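24 Dec 2019

Up too early, lab heating off for the holidays. Coat on all morning. Fadi Bitar came in anyway, brought flatbread, ate most of it himself.

Cloth demos again. Got 40 done with the hand-held gripper before lunch, which puts us at 198 for the week. Aim is still 2000 by April – not sure about that, but the pace is better now we stopped resetting the cloth so carefully. Just drop it and go. Fadi thinks the messy starts are what the policy was missing all along. I think he's right, annoyed I didn't say it first.

The edge grasp is still the whole problem. Close on the middle of the cloth and you get a fistful, no good for folding. Want one layer, right at the border, fingers half over the wood.

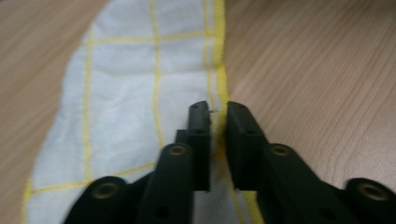

Tried going in slower on the yellow stripe, pads nearly shut before the last bit. Feels better in the hand but no idea if it will help the model until we retrain. Need to write down the approach angle each time, I keep forgeting and then guessing afterwards.

Last night's run on the old data: 33 good folds out of 198 tries. Bad. Most of the misses were two layers or nothing at all. Want to split those out before I send anything to Koyama, otherwise they'll just see the one number and ask about that.

Also – Tolton scripts dropped the timestamps on one batch again. Must fix teh export before the next session, not after.

Wrist sore. Home by four, still have to wrap mom's present and buy tape.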